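Hrefna Ketilsson and Kári Kárason to Host New Talk Series "Rivach" for Mundix
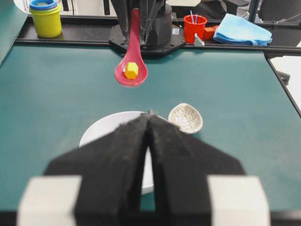
A round white bowl on a table.

TRETBRIDGE, November 27, 2021 – Mundix announced today that actress Hrefna Ketilsson and singer Kári Kárason will host "Rivach," a weekly talk series in which the married couple invite other performers to dinner and ask them about their lives away from work. The first episode will stream in December. The first season has 18 episodes.

The series is the first project Ketilsson and Kárason have made together. The two met when he wrote a song for a film she was in, and they married two years later in a small ceremony that was not announced until the following month. They have turned down joint interviews in the past and have rarely appeared in each other's social media posts.

"We have been asked to do a lot of things as a couple and we said no to nearly all of them," Ketilsson said. "Most of them were about us. In this one we get to ask the questions. Kári cooks, I talk too much, and the guest gets a decent meal."

Each episode runs just under an hour and has one guest or one pair of guests. There is no studio audience and no band. Conversations are recorded in a single evening and edited for length. Guests are asked to bring one old photograph that has not been published before and to tell the story behind it at the table.

The title comes from the name of the street where Kárason rented his first apartment after leaving his parents' home. He shared it with two other musicians and has said in earlier interviews that he wrote most of his first album in the stairwell.

"The neighbors on Rivach were very patient people," Kárason said. "We ate together a lot because none of us could afford to go out. I wanted the show to feel like those evenings, only with better food."

The guest on the opening episode is Unnur Skov, who won a wide following as the detective's sister in the crime drama "Mikkelsen" and left the series at the end of its third season. In the episode she talks about that decision for the first time at length, and about the year she spent working in her aunt's flower shop before she took another role. Skov and Ketilsson shared a dressing room early in their careers, and the photograph Skov brought shows both of them asleep on a bus during a theater tour.

"I had forgotten that picture was ever taken," Skov said. "Hrefna's hair was bright orange that spring. She asked me to pick another one and I refused."

Later episodes will include actors, singers, a retired figure skater and a television weather presenter. Mundix will release the names of further guests one week before each episode. One guest pair, a father and daughter who have not appeared on screen together since she was a child, will be featured in the season's closing episode.

"Rivach" was developed by Mikkel Hauksdóttir, head of talk and variety at Mundix, who had worked with Kárason on a holiday concert special. The two began discussing a dinner program while that special was being edited. Ketilsson joined after sitting in on a test recording that had been planned with a different co-host.

"Hrefna came to watch and ended up at the table," Hauksdóttir said. "When we looked at the recording, her part was what we kept playing back. She will ask a friend something plainly that an interviewer would spend ten minutes leading up to. We changed the plan that week."

The director is Hrefna Oddsson, whose earlier work includes two music documentaries and the backstage series "Second Call." Oddsson said the crew was kept small during recording and that the hosts did not use cue cards.

"We agreed on a few subjects with each guest beforehand, and that was all," Oddsson said. "Some of the evenings went very late. There is an argument about soup in episode four that I could not bring myself to cut."

Ketilsson will continue her stage work while the series is streaming. She is currently in rehearsal for a comedy at the Tretbridge Playhouse, a 377-seat theater in the center of town, where she made her professional debut. Kárason is finishing his fifth album, and a song from it will play over the closing credits of "Rivach." The song, "Leave the Hall Light On," will be released as a single on the same day as the first episode.

Preview screening

A preview of the first episode will be held at the Tretbridge Playhouse in December. Ketilsson, Kárason and Skov will attend and take part in a short conversation on stage afterward, led by Oddsson. Mundix is setting aside 200 seats for members of the public, which will be given out by drawing. Entries can be made through the "Rivach" page on the Mundix website, one entry per person. Each winner receives one seat and must show identification at the door. The remaining seats are for press, crew and invited guests.

Kárason will also sign 200 copies of the single on vinyl, to be sold in the lobby on the night. Any copies left over will be sold through his online store. Proceeds from the signed copies go to the Playhouse's youth drama program.

Viewing information

"Rivach" will be available to all Mundix subscribers at no extra cost. New episodes will be added every week. Subtitles will be offered in all languages supported by the service, and an audio-only version of each episode will be released the following day.

About Mundix

Mundix is a subscription streaming service offering drama, comedy, music and talk programming. Its original productions include "Second Call" and the crime drama "Mikkelsen."

Media contact

Requests for interviews, screeners and press seats at the preview should be sent to the Mundix press office in Tretbridge. Interview time with the hosts is limited and will be given in the order requests are received.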